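Home › Community Help › School and Club Robotics › Our manipulation entry works 31 times out of 200, or does it?

Our manipulation entry works 31 times out of 200, or does it?

Posted by Mihret Berhe, Oct 8, 2021

I'm the faculty helper for the Toso student robotics club in Budport. I teach chemistry, so bear with me. The students are entering the Surdu household challenge, fruit category. The hand has to move fruit between a fridge compartment and a basket on a table beside it, and the entry is a video plus a log of trials.

The students trained it with Darutora, which one of them found and the rest now defend like a hometown hockey team. The log has 200 trials in it. When I asked how many were a success I was told "nearly all". I then sat down with the log and a pencil, and by my reading 31 of them went from start to finish with no human touching anything. The rest have some kind of note beside them: "nudged basket", "restarted", "good grip", "basically done".

They say a good grip is the hard part and should count. I can see that the grip looks nice. I'm less sure it means what they think it means. 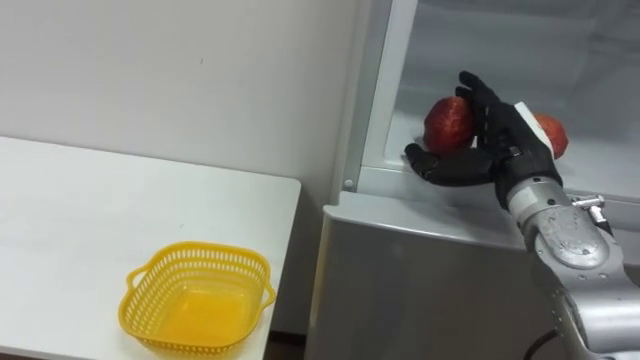
What I'd like to know

Does anybody who has entered this sort of thing count a grip as a success? And is it fair to have the basket in the same spot every time? The rules say "a typical kitchen layout" and leave it there. I don't want to squash their enthusiasm, but I'm the one signing the form.

Henok Kahsay

Count it however you like, everyone does. Judges watch the video and skim the log. My team got into the final with a worse number than yours and we wrote "high reliability" on the poster. Use the good clips and move on.

Gebremedhin Lemma

Please don't do what Henok says. I helped mark entries one year in another category, and a log full of "basically done" was the fastest way to make me stop believing the rest of it.

I would have the students write down what a finished trial is before they run any more. One sentence. Mine would be: the fruit starts in the fridge, ends in the basket, hand lets go, no one touches anything, time limit of 20 seconds or whatever your arm can manage. Then every trial is a yes or a no. You can keep a second column for grips, and I'd want to see it, but it goes in as a second column and the headline number is the finished ones.

About the basket, I'd be suspicious too. If it's been in one place for all 200, the thing may have learned one reach and one swing. Slide the basket along the table and see what happens. Do seven trials per position, in order, and keep all of them including the embarrassing ones. Try the fruit in different spots in the compartment while you're at it.

What fruit are you using, by the way? If it's all one size and colour I wouldn't put "fruit handling" in the title.

Mihret Berhe

Thanks, that second reply is more or less the lecture I was hoping to borrow. On the fruit, all red so far. One is smaller and darker than the apples and the students say that counts as variety. I have my doubts.
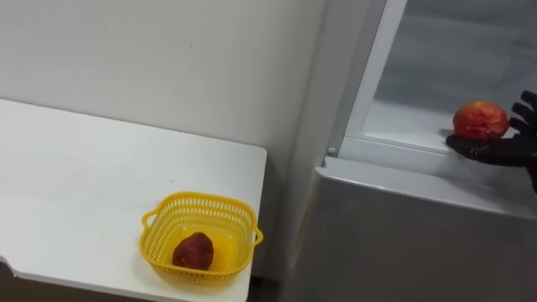
The grip column is going to be harder than it sounds. I asked two students to mark the same trials separately and they couldn't agree on what a grip was. One says the fingers have to be closed over the fruit, the other is happy if it's off the floor of the compartment and not rolling. With the palm up underneath and the fingertips curled up one side of the apple, I'd call it held, but I wouldn't bet the entry fee on it surviving the trip across the gap to the table. The student who wrote "good grip" would bet the fee, mine by the way.

We'll do the moved-basket trials after exams. The final isn't until June, so there's time, and I've told them the poster stays blank until the new log is in.

Siu-fong Wan

Check whether Surdu wants the raw log or a summary. When we entered they asked for raw, and we'd only kept the good runs. We had to pull out. Also save the Darutora settings with each batch, or you won't know later which version did the 31.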